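Gendov hand against the Hustilix two-jaw: bench gallery
August 2018. Cup and plate on the white table, hand open, Nandura arm underneath it. Click for full size.

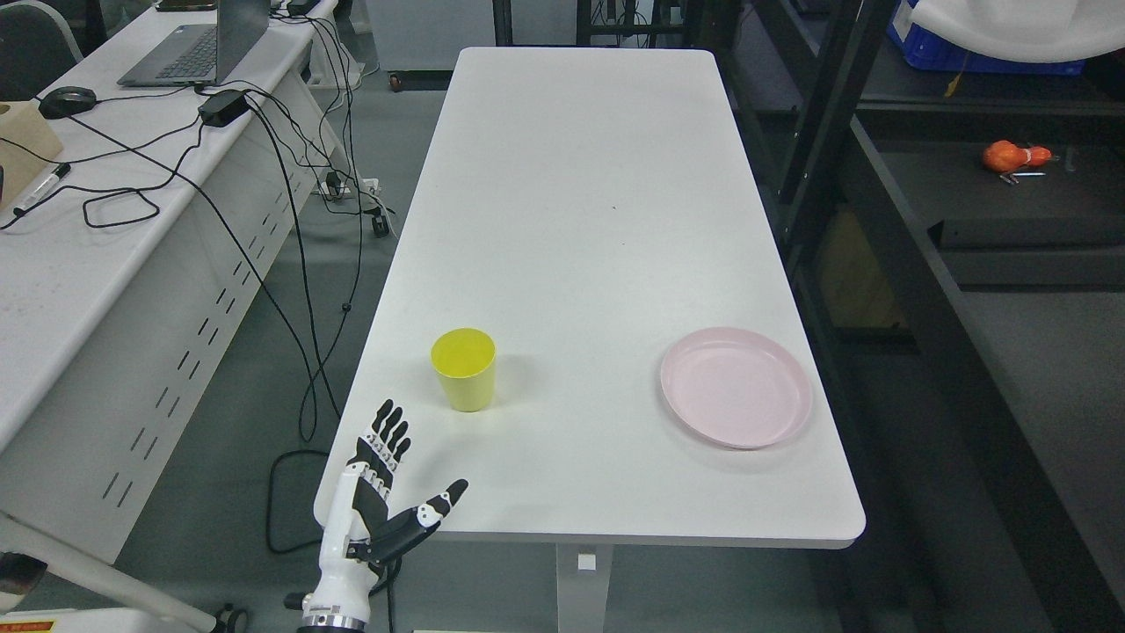
Why we bothered

The Gendov people say their hand will pick up "anything a person would". I have read that line in a lot of brochures. We already own a Hustilix two-jaw gripper that picks up most of what we ask of it and costs very little to mend, so the question was whether four fingers and a thumb would do enough extra to justify the trouble. Baoshan Guo thought they might. I didn't, and I've tried to keep that out of the scoring.

The cup

Yellow plastic, slightly tapered, stood upright with the rim up. We chose it as a gift to the hand. A tapered cup is easy to wrap fingers round and the brochure is full of them. The Gendov took it in 16 of 22 tries on the factory grasp. The Hustilix, with plain rubber pads, managed every one.
Before anyone writes in: yes, the two-jaw squeezes harder than it needs to and you can see the cup give. With a paper cup I would expect a different result, and we haven't run paper cups yet.

The plate

Pale pink, plastic, raised rim, flat on the table. Much more interesting. A flat plate gives two parallel jaws almost nothing to hold unless you come in from the table edge, and the Hustilix skated over it again and again. The Gendov can get a fingertip at the rim and then bring the thumb in, at least on paper. It did this six times. The other tries ended with the plate pushed along the table or the controller giving up with a force warning.
Baoshan calls six a promising start. I call it sixteen short of what the sales demo led us to expect, where the plate came up first time with a man talking over it. I'd like to know how many takes that was.

Fingers

Jointed, black and white, pleasant to look at. They close in a set order, and you can change the order, but only through a menu that wants a restart each time. Moving the thumb in earlier helped with the plate and made the cup worse. We did not find a setting that suited both, so any fair comparison has to say which setting was in use. Gendov's own figures don't.

The arm

All runs were on the same Nandura, same speed, same start position. I mention it since one supplier told us our poor results must be down to the arm. If so, the Hustilix didn't notice.

The Wei controller

Half the afternoon went on this. Gendov recommend the Wei box over their own, which says something about their own. The Wei is quicker to respond and its logs are readable by a human being. It also drops the hand's settings when the power goes off, and the first few cup runs had to be thrown out once we spotted it. The numbers above are all from after the fix, if you can call a sticky note saying RELOAD SETTINGS a fix.

Cables

One thin one from the arm, which is fair enough. The lot hanging off the side desk is mostly ours. Still, the hand wants its own supply as well as its data line, and the lead we were sent is too short for a full turn of the wrist. We limited the wrist in software and ran both grippers with the same limit.

Price

The quote for the hand was 2,149 pounds before the adaptor. A spare finger is extra and nobody at Gendov would put a lifetime on one in writing. The Hustilix pads come in bags and take a minute to swap.

Where it stands

On cups, the two-jaw wins easily. On plates, the hand wins against something that can't really do plates at all, and I don't think that deserves a headline. A suction cup would probably beat the pair of them on a clean plate and be the cheapest thing on the bench. We should have had one in the test from the start, and that is my fault.

Baoshan wants another go with softer fingertips, which Gendov have promised for October. I'll run them on the same cup and plate, with the same rules: no nudging the object between tries, no quietly dropping the bad ones. If the plate number goes up by a decent amount I will say so on this page and leave the old one next to it.

Raw logs on request. They include the runs we threw out.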